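How a Letter to the Capitol Gets Counted

Most state legislative offices handle constituent mail in the same order. A message arrives, software checks the sender's address against the district map, and an aide assigns it an issue code. Only then does a person decide whether it needs an answer. In the Nerkville district office, the first two steps take a few seconds. The third can take until the bill has already been voted on.

Magdy Zerouali ran intake there for two sessions. His desk saw more than 100 messages on an ordinary day and several times that when an advocacy group sent out an alert. The office used a package called Brestar, which groups messages by matching text. If 60 people send the same paragraph, Brestar files them as one batch, attaches a tally, and prepares one reply for all of them.

The batch tally goes into a weekly sheet. The sheet has a column for the bill number, a column for support, a column for opposition, and a narrow column headed "other." Letters that ask a question, or that support one section of a bill and object to another, go under "other." Zerouali said that column was read aloud in staff meetings only when time allowed.

An original letter follows a different path. It does not match a batch, so an aide has to open it. In Nerkville the rule was that any original letter with a street address in the district went to the policy aide within 5 working days. Phone calls were logged by hand on the same sheet, with no record of length or content beyond a position. Voicemail left after hours was transcribed the next morning and coded the same way. 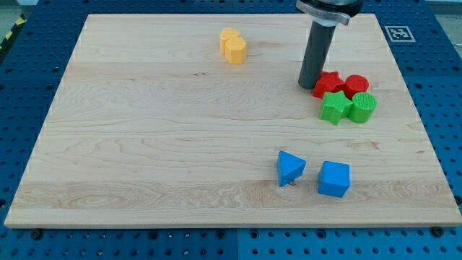
Kaede Tsuchiya objects to the whole method, arguing that a tally by position tells a legislator how well an alert was distributed and very little about what the district wants. She would drop the support and opposition columns for batched mail and report only how many separate addresses wrote in their own words.

Zerouali does not agree. A person who signs a form letter has still taken a position, he said, and an office that discards it is making a judgment about who counts.

The timing problem is harder to settle. Committee hearings in the state are posted with short notice, and the intake sheet closes once a week. A letter received the day after the sheet closes is reported the following week, by which point the committee may have acted. In September the office tried closing the sheet twice a week. Coding errors rose, mostly wrong bill numbers on companion bills, and the trial was dropped.

Othmane El-Sayed, who codes mail there now, asks writers to put the bill number in the subject line and the street address in the first line of the message. Web forms collect both automatically, but regular email does not, and a message with no address is held in a separate folder for 10 days before it is closed without a reply.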